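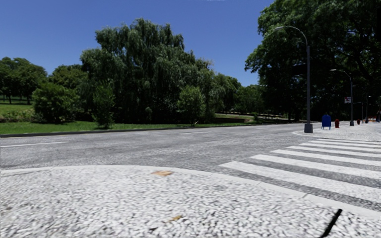 *Curved curb and a tree-lined street, computer rendering.*

Subject: Re: [drolley-walks] Shiferaw report on wider sidewalks and shop sales

Elaine Figueiredo wrote:

> Hi all,
>
> I finally got through the Shiferaw report and I think it's the best thing to happen to us in years. They looked at Gimton before and after the sidewalk widening and found sales at street-level shops went up 30 percent. Foot traffic was up too, according to the Drustar counters. Merchants in Drolley have been telling us for ages that losing curb parking will kill them, and now we have a number to put in front of them.
>
> I'd like us to put the 30 percent right at the top of our letter to the city and on the flyer. Can we agree on that before October? If anybody has a problem with the report, please say so now and not the night before the hearing.
>
> Elaine

Elaine, I have a problem with the report. Several, and I'll try to keep them in order.

Before anyone writes to me privately, I want the sidewalks widened. I've wanted it since I was pushing a stroller past the pharmacy with one wheel in the gutter. My trouble is with the 30 percent. I read the whole thing last night including the appendix, and I don't think the number will survive ten minutes with anyone who owns a store and can read a table.

First, who was asked. The summary says "street-level businesses in Gimton." Table 4 says the survey went to 200 businesses and 60 sent it back. That's a poor return for a mailed survey with a follow-up call, and it matters a lot who the missing ones are. A shop that closed during construction didn't fill in a form afterward. Neither did the one that moved out by the highway. If you only hear from stores that are still open and feel like talking, you're going to hear good news. The report gives this one sentence, in small type, and calls it "a limitation typical of the method." Sure. It's also the whole ballgame.

Second, what they were asked. I had assumed they used sales tax receipts. They didn't. The question was, "Compared with the year before the project, how would you describe your sales?" and people picked a range. Shiferaw then took the middle of each range and averaged them. The top range is open-ended, so there isn't a middle, and I can't find anywhere what they put in for it. If you picked a large value there, you could get almost any average you liked. I'm not accusing anybody of doing that. I'm saying I can't tell, and I looked.

Third, the year before. Read the project history on page 3. The water main work on the same blocks had the street torn up for most of that year. So "before" means a year when half the stores had a trench outside the door. I'd expect sales to go up after that if the city had put everything back exactly the way it was. A fair comparison would go back at least one more year, and the tax data for it must exist somewhere.
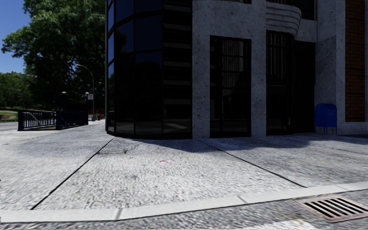

*Curved glass and concrete pillars beside a wide sidewalk, computer rendering.*

Fourth, the Drustar counters. As far as I can make out from the appendix, they count passes. A person who walks to the bakery and back is two. Someone who paces outside on the phone could be a lot more than that. Fine, if you count the same way in both periods, but they didn't. The "before" figure is from people with clickers over a few lunch hours, and the "after" figure is the automatic counters running all day, scaled down by a factor that is "based on industry experience." Whose experience? I'd take a bad count done the same way twice over two good ones that don't match.

Fifth, and this is the one that bothers me most, there's no comparison street. Not one. Regional spending may have gone up for everybody over the same stretch. Gimton has another shopping street eight blocks over that got no widening at all, and it would have been the obvious thing to check. Maybe they checked and it wasn't interesting. Maybe it was too interesting.

I'd also be careful about moving any of this to Drolley. Gimton has offices above the stores and a train. We have a hardware store, two dentists and a bus that comes when it feels like it. The people who'd be walking on our wider sidewalk at noon mostly live within a few blocks and are already walking on the narrow one.
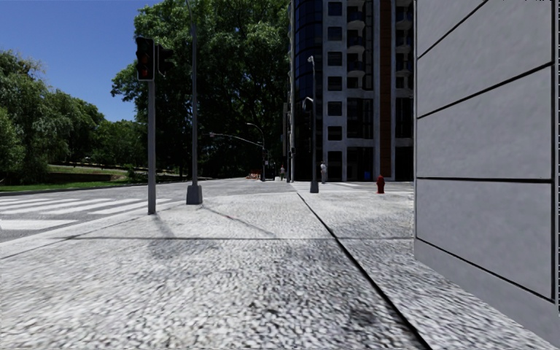

So what would I put in the letter? I'd leave sales out of the first page entirely. The stronger case is the one we already have and never had to hire anyone for. Two people with canes can't pass each other outside the post office. The school route has a pinch point at the utility pole, and kids step off the curb there every morning around 8:15. The city's own guidance says how much clear width there should be, and we can go out with a tape and show it isn't there. A store owner can argue with a consultant's survey all evening. It's much harder to argue with a tape measure.

On parking, the plan takes out 40 spaces. I think we should say so, in those words, with the number in the second paragraph. If we hide behind "some reallocation of curb space" the merchants will bring it up themselves and we'll look shifty. I'd like to know how full those spaces are at 10 in the morning and again at 5. I don't know the answer and I'm not sure we'll like it. I can do a couple of mornings if someone else takes the late shift.

If people still want the Gimton study in there, I could live with something like this:

"A survey of businesses in Gimton found that many of those responding reported higher sales after sidewalks were widened."

Weak, I know. It's also what they found. I won't sign a flyer with 30 percent on it - sorry, Elaine, I know how much work you've put into this.

Has anyone asked Shiferaw for the raw responses? The report has a contact address on the back page. I'll write to them this week unless somebody already has, and I'll post whatever I get back, including if it shows I'm wrong about the top range.

Hiba Hijazi

P.S. The page numbers above are from the PDF. The printed copy at the library is off by two.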